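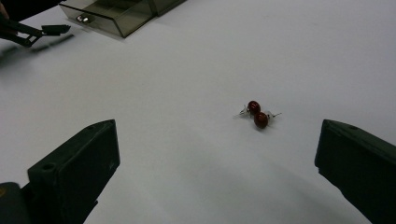 Bimia Small Trades Program
Progress Report to the Solberg Fund
Submitted Oct 10, 2024

Purpose of this report

Bimia submits this report under the terms of its grant agreement with the Solberg Fund. It covers the period since the interim statement filed in May and describes the work carried out, the use of grant money by budget heading, the changes made to the original plan, and the matters on which we request the Fund's guidance. The financial schedule and the signed declarations have been sent separately.

The Small Trades Program helps residents of Grurbridge who earn part of their income from making, mending or selling goods on a small scale. Most of them work from home. They include people who sew and alter clothing, repair bicycles, bake for sale, frame pictures, refinish furniture, make jewelry and candles, and grow cut flowers. The grant pays for advice sessions, short courses, shared market stalls and a fund for small equipment loans.

Summary of progress

The program has now served 408 residents. Advisers have delivered 1,578 advice sessions, either in person at the Grurbridge office or by telephone. Demand for telephone sessions was higher than we planned for, and the staff schedule was changed in the summer so that one adviser is available by phone every weekday evening.

The shared market opened on schedule with 40 stalls. All of the stalls were taken for the opening season, and a waiting list is in place. The short courses are running, with one exception described below. The equipment loan fund opened later than intended and remains the weakest part of the program.

Advice sessions

The advice service continues to be the main point of entry. A resident who contacts Bimia is offered a first session within two weeks. At that session the adviser reviews what the resident sells, how prices are set, what records are kept and whether any license or inspection is required. A written action sheet is sent afterward.

Pricing is the subject raised most often. Many residents came to the program charging only for materials and had made no allowance for their time. Advisers now use a one-page worksheet that sets out materials, hours, stall fees, packaging and travel. The worksheet was revised twice after residents told us that the first version was hard to follow for anyone selling many low-priced items. The current version allows a seller to work out costs by the batch.

Licensing was the second most common subject. Food sellers in particular were unsure which rules applied to a home kitchen and which applied only to a stall. We have prepared a short guide for food sellers and have asked the county office to check it before it goes to print. Until that check is complete, advisers are giving the information verbally and directing residents to the county's own published rules.

Some residents have used the service only once. We do not regard this as a failure in every case, as a single question about sales tax may be all that a person needs. It does mean that our follow-up data are incomplete. We have begun to telephone each resident after three months, and the results will be included in the final report.

Short courses

Five courses were offered in the period: basic bookkeeping, selling at markets, product safety and labeling, writing a simple business plan, and using a phone to take card payments. Each course is free of charge and is held at the Grurbridge office in the evening, with one daytime repeat.

Basic bookkeeping was filled each time it was offered. The course teaches both a paper ledger and the Clindix bookkeeping package, for which the program holds a shared license. Residents who already kept paper records generally chose to stay with them, and the instructor has stopped recommending a change where the existing records are sound. Those who had no records at all tended to prefer Clindix - mainly for the ability to store receipts in the same place as the entries.

The business plan course did not draw enough people and was suspended after its second session. The residents who left told us that the material was aimed at larger firms. We have reduced it to a single evening on setting a goal for the coming year and estimating the cash needed to reach it. This shorter version will be offered in the winter term. The unspent instructor fees have been held under the same budget heading, and we request permission to apply them to an additional bookkeeping course.

Product safety and labeling was expanded at the request of residents. It now includes a separate section for candle makers, another for makers of children's clothing, and a discussion of metals and coatings for those who sell jewelry. The instructor reports that residents were often unaware that a supplier can be asked for a written statement of content. A sample request letter is now part of the course packet.

The shared market

The market is held in the covered section of the Grurbridge freight yard, under a one-year agreement with the owner of the site. Stall fees are set below the rate of other markets in the area, and the difference is met by the grant for the first season only.

Sellers share tables, awnings and a card reader. Storage on the site is limited, and in the early weeks sellers had to arrive well before opening in order to set up. We have since rented a lockable container, placed next to the loading ramp, so that awnings and tables no longer need to be carried from the office. The rental cost is being met from the market contingency line.

Attendance by the public has been uneven. The market does well in dry weather and poorly when rain comes in from the open side of the yard. We asked for a quotation for side panels and found the cost to be beyond the present budget. The owner of the site has agreed in principle to share the expense if the agreement is renewed for a second year. We are in discussion on this point and will report the outcome.

Parking has been the subject of several complaints from nearby businesses. Signs have been placed at the entrance to direct visitors to the public lot on the other side of the canal, and sellers have been asked to move their vehicles there after unloading. Complaints have decreased, although they have not stopped.

Equipment loans

The equipment loan fund was intended to open at the same time as the market. It opened three months late. The delay arose from the need to obtain legal advice on the form of the loan agreement and on the treatment of missed payments. The agreement is now in plain language and fits on two pages.

Loans are interest-free and are limited to tools and equipment used directly in the resident's trade. Applications received so far have been for sewing machines, a kiln repair, a refrigerated display case and hand tools. One application for a used van was declined as falling outside the terms of the grant. The applicant was referred to a local credit union.

It is too early to report on repayment. We are concerned, however, that the number of applications is lower than expected. Advisers report that many residents are reluctant to borrow any sum, including at no interest, while their income is irregular. We are considering a tool library as an alternative, under which items would be owned by Bimia and lent for a fixed period. A short proposal is attached to the financial schedule. No grant money will be committed to this idea without the Fund's written agreement.

Staffing

The program is staffed as set out in the application, with a manager, two full-time advisers and a part-time administrator. One adviser left in the early summer, and the post was vacant for six weeks. During that time the manager carried a reduced number of advice sessions, and the waiting time for a first session was longer than our stated standard. The post has been filled and the waiting time has returned to normal.

Both advisers have completed training in sales tax and record keeping. Further training in consumer law is planned before the end of the year.

Use of funds

Spending on advice and on courses is in line with the budget. Spending on the market is slightly over budget as a result of the storage container. Spending on the loan fund is well below budget for the reasons given above. No money has been moved between headings. Bank reconciliations have been completed for every month of the period, and the supporting records are available for inspection at the Grurbridge office on request.

Matters for the Fund's decision

Bimia requests a decision on the following.

Permission to apply the unspent fees from the suspended business plan course to an additional bookkeeping course in the winter term.

Guidance on whether a tool library would be an acceptable use of part of the equipment loan allocation.

An extension of the reporting date for loan repayment figures, to reflect the late opening of the loan fund.

Work planned for the next period

The winter term will include the additional bookkeeping course, if approved, and the shortened planning evening. The guide for food sellers will be printed once the county office has returned its comments. The market will close for the coldest part of the winter and reopen in the spring, and stall applications for the new season will be accepted while it is closed. Residents on the waiting list will be given first choice of any stall that is not renewed.

Questions on this report may be directed to the program manager at the Grurbridge office.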